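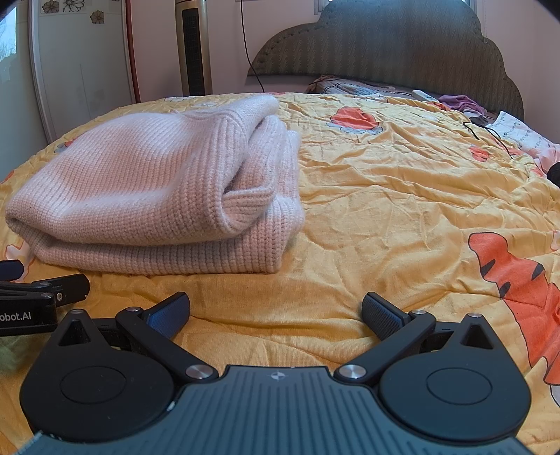
4.2 Bulky knits

Whether folding saves drawer space is less settled than the advice books suggest. Greenwood and Lambert report gains for shirts, but thick ribbed sweaters made up only 11 of their 55 garments, and none was measured again after a week in the drawer. We doubt the result carries over. A heavy knit folds into a stack with rounded ends and trapped air, and its height depends on who presses it (Figure 3).

Figure 3. A ribbed sweater, folded, on a quilt.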